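Cajas de aseo, campaña de otoño
Galería

Preparamos cajas de aseo personal para las habitaciones de la residencia Rivera desde hace varios años. Cada persona que llega recibe una caja blanca, sin tapa, con lo necesario para los primeros días: algo para los dientes, algo para afeitarse y un par de artículos más. La caja se queda luego en la estantería del baño y sirve para guardar las cosas propias.

En octubre terminamos la tanda de este curso. Fueron 70 cajas para Rivera y 25 para el piso de acogida de la calle Stumlow. Las fotos se pueden usar en carteles y boletines citando la página. 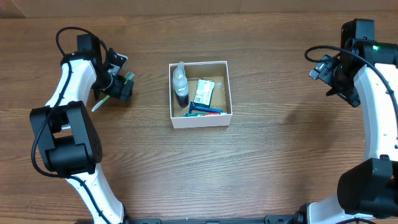
Caja blanca abierta sobre la mesa, con artículos de aseo personal.

Las cajas llegan plegadas en paquetes de 30 y las compramos a Brirker, el mismo proveedor del año pasado. El cartón es algo más fino que el de antes, pero aguanta bien el peso de lo que lleva dentro. Las montamos el día anterior y las dejamos apiladas junto a la pared, de modo que al empezar solo hay que ir bajándolas a la mesa.

El gasto de la campaña completa fue de 2.314 euros, transporte incluido. La partida mayor, como siempre, es la de los productos de higiene. Los cepillos y las maquinillas se compran por separado y en cantidades distintas, ya que no todas las personas piden maquinilla. El dentífrico lo pedimos en tubo pequeño: ocupa poco y, cuando se acaba, se repone con el de tamaño normal que hay en el almacén de la residencia.
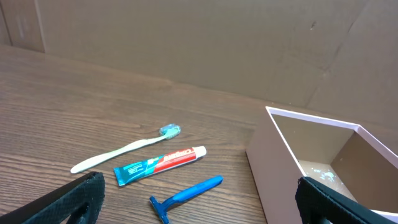
Somtochukwu Eze

Cepillo de dientes, tubo de Colgate y maquinilla desechable azul. Estos tres artículos se colocan juntos, tumbados, en un lado de la caja. El cepillo va con el cabezal hacia la parte alta para que no roce con la maquinilla.

En la tanda de Stumlow probamos a meter los tres en una bolsita de papel. Quedaba más ordenado, pero había que abrirla para comprobar el contenido y se tardaba casi el doble. Para Rivera volvimos a ponerlos sueltos. Si alguna caja tiene que viajar en coche, la bolsita sí compensa, y guardamos las que sobraron para esos casos.

Los botes se ponen de pie, pegados a una esquina. Es la posición en la que menos se mueven al levantar la caja, y además se ve enseguida si falta alguno. Lo que viene en paquete plano va
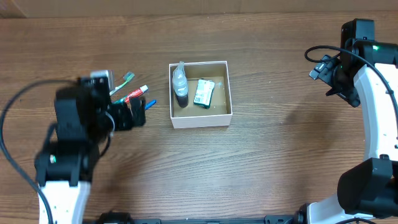

tumbado en el fondo, al lado del bote, y los artículos pequeños se dejan para el final. Con este orden la revisión es rápida: se mira la caja desde arriba y se pasa a la siguiente.

La lista de contenido está pegada en la puerta del almacén. La versión anterior tenía un error en la línea de las maquinillas, así que conviene tirar las copias viejas. Los cambios de este año están marcados a mano y se pasarán a limpio antes de la campaña de primavera.

Las cajas de Stumlow se entregaron primero y las de Rivera una semana más tarde. Quedan por repartir unas pocas, reservadas para las llegadas de diciembre. La galería de la campaña anterior, hecha en el local de Evville, sigue disponible en el archivo.

Página actualizada el 12 de noviembre de 2019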